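Hirnlow Home Forum > Laundry & Linens > Folding black stuff, lint, and baskets

dela_m
Posted 2019-06-18
Ok quick one before work. How is everyone folding black cloths so they stay a decent square? Mine end up wider at one side every time. Also the lint. We moved to Cluredville in January and the new dryer puts white fuzz on everything dark. Using a plain plastic basket, carrying down, folding on the kitchen table. 9 black cloths a week, sometimes more.
- Dela Mensah

smaranda.mocanu
Wash them alone, inside out if theyre the kind with an inside. No towels in there. Lint is coming from your towels, not the dryer.
Folding: half, half again, flatten with your forearm. Done.

orken_fan21
Disagree on the forearm. You just push the crooked layer further in. Line up the two corners FIRST, pinch, then lay it down. If the corners are off at the start its never coming back.

smaranda.mocanu
Been doing it my way for years, my stacks are fine

orken_fan21
fine is not square lol

sebi_filip
Surface matters more than either of you think. I used to fold on the bed, everything came out lopsided. Now its a hard table, cleared off, nothing on it but the pile and the basket. Folded stuff goes far left, basket far right, so I'm pulling from one side and stacking on the other and my hands have the whole middle to work in.
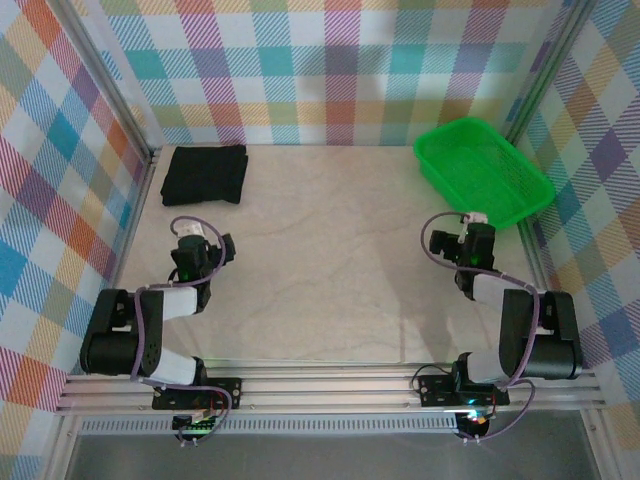 Pale top helps too if you're doing black. You can see the edge of the cloth. On our old dark table I could not tell where one layer stopped. And fold toward the back, away from you, then the side you look at is the one you can fix.

L_Sarbu
Seconding the pale table. But Sebastian why the basket on the table at all?? Mine stays on a chair. It takes up half the room up there

sebi_filip
Bad back. Not bending 21 times a load. Turn it on the diagonal and let one end hang over a bit, takes less room than you'd think

L_Sarbu
Until a kid walks past and it goes on the floor. Chair.

dela_m
ok the corners thing worked better for me, tried it at lunch. Still a bit wavy on the front edge but I can live with that. Sorry Smaranda

smaranda.mocanu
traitor

luminita_b
Coming in on the basket part. Get one with holes in the sides, doesnt matter what color. Solid ones hold damp at the bottom and then black cotton smells. I had a Munteanu one, solid, threw it out after one summer. Rim is the other thing - thin rims cut your fingers on a full load, go for a thick smooth one.
Luminița Bălan

orken_fan21
If its damp it shouldnt be in the basket for folding, it should be on the line

luminita_b
Some of us live on the fourth floor with no line. It goes in slightly damp sometimes. Thats life

sebi_filip
Holes, yes. Easier to rinse out too.

dela_m
Does anyone iron them? My mother in law irons everyhting

L_Sarbu
No. Life is short. Iron leaves shiny marks on black anyway unless you put a cloth over.
Lăcrămioara

smaranda.mocanu
I iron mine. Low heat, from the back, no shine.

orken_fan21
of course you do

mod_hirnlow
Keep it friendly pls. Lint roller and dryer ball talk goes in the other thread, its at 239 replies already and has most of what you need.

dela_m
Thanks all, reading that one tonight. Going to try the black stuff in its own load and will report back on the fuzz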